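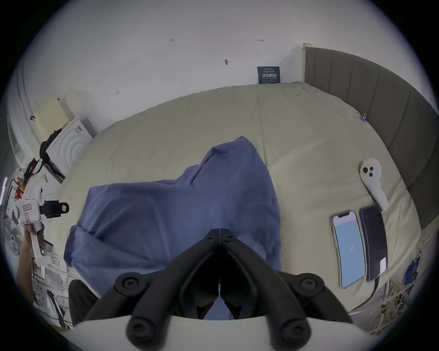
4.2 The bed as a work surface

When we began planning the household study we assumed, as most earlier writing on laundry does, that folding would happen at a table, and we designed our diary sheets around tables. There was a box to tick for the kitchen table, another for the ironing board, and a generous line marked "other" at the bottom. By the time the first batch of sheets came back from Gakville, the "other" line was doing nearly all the work. People wrote "bed," or "our bed," or in one case "the big bed, before anybody can get into it," and we went back and redrew the form with a good deal of gratitude toward everyone who had bothered to fill in that narrow little line.

The final set of diaries covers 41 households, most of them in Gakville and the rest in the older apartment blocks at Trumura, and holds over 3000 entries in which a garment was put down somewhere between the dryer or the line and the drawer. We set aside 900 of these for close reading. The reading was shared between Snežana Pavlović and Snežana Zupan, who worked separately at first and then sat down together with the entries they had sorted differently. Those sessions were long and (they both insist) rather enjoyable, and much of what follows comes from the notes they made in the margins.

The first thing the notes bring out is how much people like the sheer width of a bed. A shirt can be thrown down with its arms out and there is still room beside it for the next one, and for the socks, and for whatever else the person was carrying when they came in. Table folders in our diaries tend to work in small neat stacks and finish in one go. Bed folders spread out, wander off, come back - and often fold the easy pieces first, so that what remains at the end of the afternoon is a single awkward item that has been passed over several times.

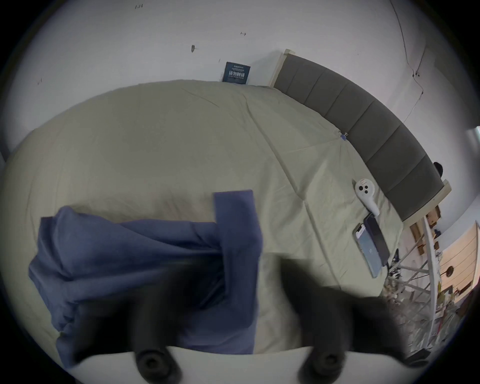
This passing over deserves a name, and we have been calling it "parking." A parked garment is one that has been put down on the bed with some intention of folding it and then left while something else gets done. Shirts are parked far more often than towels or pants. Diarists gave us all kinds of reasons, but the one that came up most was simply that a shirt has to be found before it can be folded: the collar located, the sleeves pulled out, the front told from the back. One writer in Trumura described this as "waking the shirt up," and the phrase has stuck with us ever since.

The softness of the bed matters too, in a way that we had not thought to ask about until the May interviews. On a hard table a shirt slides when it is pulled and can be squared against an edge. On bedding the cloth underneath moves along with it. Several people told us they tug the comforter tight before they start, and one household keeps an old Skitar picnic board behind the bedroom door to lay on top of the covers, though by their own account it rarely leaves its hook.

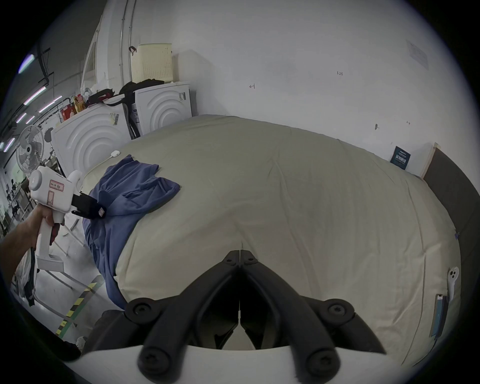 We also asked where people take hold of a garment first. Most said the shoulders, with great confidence, and then, when we invited them to fold a shirt in front of us, reached for whatever bit of it was nearest. A hem or a loose fold would be lifted, looked at and let go again. We don't take this as carelessness. It seems to be a perfectly sensible way of asking a heap of cloth which way around it is.
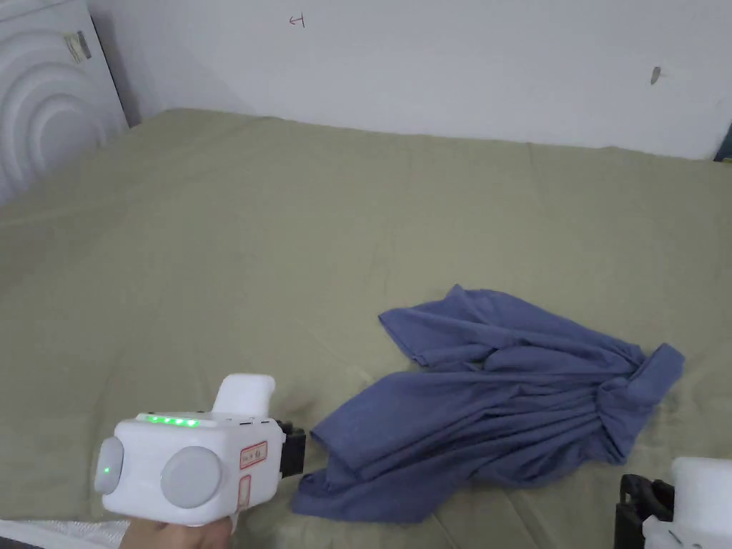 For the close reading we needed some shared way of saying how far a garment was from being foldable, and we settled on the Kariuki grades, which run from one (flat, all parts visible) to five (balled, no part identifiable). The middle grades caused the most discussion. The blue shirt in Figure 4 is a fair case of grade three: the body is gathered and twisted, with folds running diagonally across it, yet one cuffed sleeve end lies flat on the duvet and a hem edge can be made out as well. A person folding it would have two honest places to begin. Pavlović first placed shirts of this kind in grade four on account of the twist, while Zupan gave more weight to the sleeve, and after comparing 200 entries side by side they agreed that a visible sleeve end should decide the matter. The revised wording is the one used in all the tables in Section 5.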